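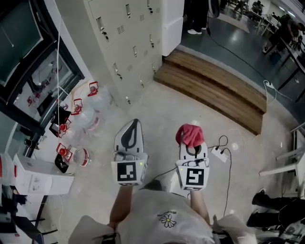 Re: What happens to the folding shift at Custstead

From: Nicanor Zabala
To: Clenden floor and training list
June 27, 2021

Several people wrote to me off list after the last round of messages, so I am answering once for everybody.

On the earlier message:

> We were told in March that the Pondado line would take over the towels and nothing else. Now 11 of us are on grippers for most of the day and the tables are short of people. Is the folding work going away or not? And does gripper time count toward the regular grade?

The towel work is going to the line, yes. Hand folding of towels ends when the line passes its trial, and I don't have a date for that. Sheets, uniforms and anything with buttons stay at the tables. Bustamante quoted us 1230 pieces a shift for the line on paper. I would not plan around that number yet.

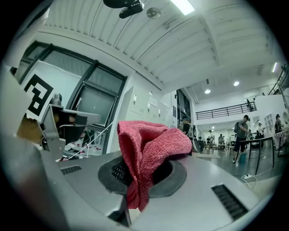

Photo: Clenden training floor

Gripper time counts. It goes on your sheet under code 18, same grade, same breaks. If your March sheet shows it as "other," send it back to me and I will get it fixed. What you do with the cloth in the grippers is what the arms get trained on, so please work at your normal pace. A few people have been slowing way down to look neat and those runs are not much use.

Some things that came up more than once:

Shoulders. You can swap out after a set and do table work. Tell the lead, you don't need a form.

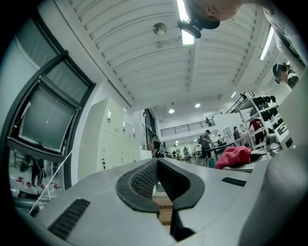

The other complaint was about who checks the work afterward. For now two people per shift will review runs and mark the bad ones. Those spots are open to folders first, before anyone is hired from outside. I asked for that in writing and got it.

What I can't tell you is how many table spots there will be next year. Management says it depends on the sheet contract. I have asked again.

Corrections to me, please, and not to the whole list.

Nicanor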